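# Is a learned policy worth it for opening battery covers, or should I stick with the planner?

**Korkor Osei**

I look after the software for a two-arm bench cell at a small repair outfit in Tirnport. The job I've been handed is remote controls: take the cover off, get the cells out, sort what can be reused. At the moment I have a plain pipeline. A fixed camera looks at the floor of the cell, a detector finds the remote and gives me a pose, the planner gets the arms there, and then a hand-written routine does the prying with a tool held in the right gripper. There is a wrist camera as well, which I use for a second look before contact.

It works badly enough that people have started making suggestions. The loudest one is to throw the lot away and train a policy end to end. The Lellirance people came round in January and said their package would learn the task from 3000 demonstrations, and that I wouldn't need a pose estimate, a planner or a calibration ever again. I have been doing this long enough to hear "ever again" and reach for my coat.

What I have logged so far is 583 attempts with the current pipeline. The cover came off cleanly in 406 of them. The rest were failures of one sort or another, and I've labelled them only loosely. My feeling is that the largest group is the pose being wrong by a few millimetres, so the tip of the tool lands beside the notch and slides. There's also a group where the planner gives up with "no valid path" when any fool can see there is a path.

My wrist camera pose is the bit I trust least. I calibrated it against a printed board laid on the floor of the cell and the residual looked fine, but the two cameras still disagree about where the edge of the floor is once the arm is turned away from the middle. 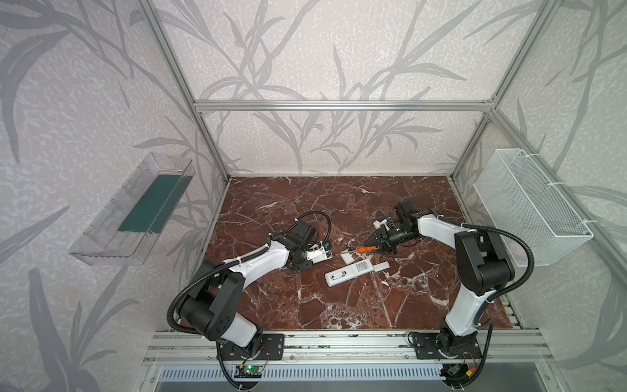
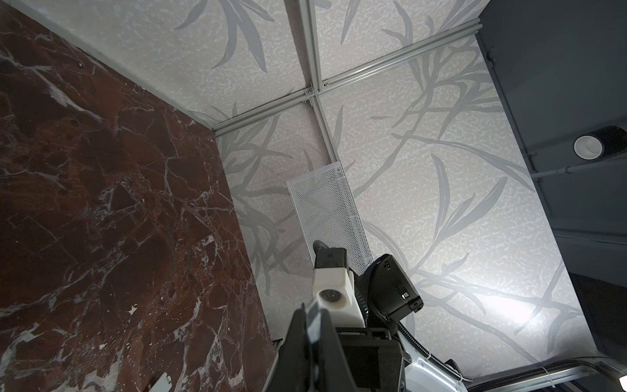

So before I spend a season collecting demonstrations I'd like to hear from somebody who has done both. Specifically:

- Does a policy really cope with a bad camera calibration, or does it just hide it until the camera gets knocked?
- Is the marbled floor likely to be hurting my detector? It's the one thing in there I could change in an afternoon.
- Is there a sane halfway house?

I'm using the Dankwa planner, a fairly old build, with the default collision settings. I can't post the config, but I can answer questions about it.

---

**Shoaib Swati**

You should go with the learned approach, everybody is moving that way. We switched and never looked back. The planner is a dead end for contact tasks. 3000 demos sounds like a lot but you get quick at it. As for calibration, the network sorts that out by itself as long as it sees both cameras.

> **Korkor Osei:** What was your success rate before and after, and on what?

> **Shoaib Swati:** Different task, so I can't compare directly. It was putting cups on a shelf. Felt a lot smoother though.

> **Korkor Osei:** Right.

---

**Gifty Akpalu**

I've shipped one of each and I regret parts of both, so take this as you like.

First, your log. You have 177 failures and you say they're labelled "loosely". Fix that before you do anything else. I'd want at least these piles kept apart: detector missed the remote, pose was wrong, pose was right but the tool slipped, planner refused, and the cover moved but didn't come away. They have different cures. If most of it is pose, a policy is a very expensive way of avoiding a calibration. If most of it is slip, better calibration won't help you much, and I'd be more open to learning the contact part.

On the calibration: a residual from a board lying flat on the floor tells you that the camera is good at looking at boards lying flat on the floor. You say the disagreement shows up when the arm is turned away, and that is what I'd expect if all your samples came from above the middle. The rotation is poorly pinned down and the error grows as you leave the area you sampled. Do it again with the board tilted, at several heights, and with the wrist rolled as far as the cable will let you. Hold back a handful of views and check against those. If the held-back error is a lot worse than the fitted error, you've found your millimetres.

I wouldn't judge the camera by the edge of the floor either. Pick a proper fixed point on the frame, put a small marker there and look at it from both cameras.

Will a policy cope with bad calibration? Sort of. A policy that takes images in and puts joint targets out never asks where the camera is, so a constant error doesn't matter to it. What it has learnt, though, is that exact camera position. Knock the mount and it gets worse without telling you anything, and you have no number to look at. With your pipeline you'd at least see the two cameras disagree, as you have. Shoaib's "the network sorts that out" is true on the day you finish collecting and I wouldn't promise more than that.

On the floor: possibly. Dark stone with white veins gives an edge detector plenty to chew on, and a loose white cover or a scrap of white plastic isn't so different in shade from a vein. A white remote as a whole should stand out well enough. I'd be more suspicious of the walls for the wrist view. All those leaves are long thin shapes running every which way, and if your second look uses any kind of feature matching it may well be latching on to them. Cheap test: mask everything outside the floor in the wrist image, replay your logged frames and see whether the pose jumps about less. You don't have to touch the cell for that. If it helps, leave the mask in. If it doesn't, lay a plain mat down and try the floor.

On the planner refusing: default collision settings in Dankwa pad every link, and they pad anything you've attached to a link too. Have you attached the tool? If you haven't, it will cheerfully plan the shaft through the other arm. If you have, and the padded shape is a box that covers handle and shaft together, there's your "no valid path". Model it as two cylinders, a fat one and a thin one. Then turn the padding off for the pair you actually want to touch, tool and remote, and only for the last stretch of the motion. I'd also check how the cables are modelled. Ours had been entered as one enormous sphere by someone who had since left.

Halfway house, yes. Keep the planner for all the free-space motion and the detector for the rough pose. Stop with the tip clear of the notch and hand over to something that corrects itself: a small learned model on a crop of the wrist image, or a plain visual servo, or a spiral search with a force limit if your arms can report force. I'd try the dumb one first. The spiral search took me a morning, and it was embarrassing how much of our slip pile it removed. If you do end up training something for that last stretch, it needs far fewer examples than the whole task, and you can swap it out without losing everything else.

And ask Lellirance how their policy does after the wrist camera has been taken off and put back. Ask them to do it while you're standing there.

> **Korkor Osei:** Tool is attached, as one box. I feel a bit ill. I'll do the labelling and the masked replay first. No force sensing on the wrist, but I can read motor current, if that's any use.

> **Gifty Akpalu:** Current is good enough for "stop, you're pushing on something". It isn't good enough to tell you what. Log it from the start of the approach so you've got a baseline for each pose, as gravity load will swamp it otherwise.

> **Dede Agbeko:** Seconding the two cylinders. Also make sure the tool frame sits at the tip in your model and hasn't been left at the gripper. A grasp that is slightly off in angle does very little at the handle and a lot at the far end of the shaft, and it looks exactly like a camera error.

> **Korkor Osei:** It's at the tip, but I assume the same grasp every time. So that's another thing I've been assuming.

---

**Korkor Yakubu**

Different Korkor, no relation. I'd only add that Terkine has a free replay viewer which will draw both cameras' idea of the same point on top of each other. The manual is dreadful and it falls over if your timestamps aren't in order, but it would save you writing your own. Sort the log by time before you load it.

I'd be wary of changing the floor and the calibration in the same week. We did that once with a conveyor, things got better, and we still can't say which of the two did it.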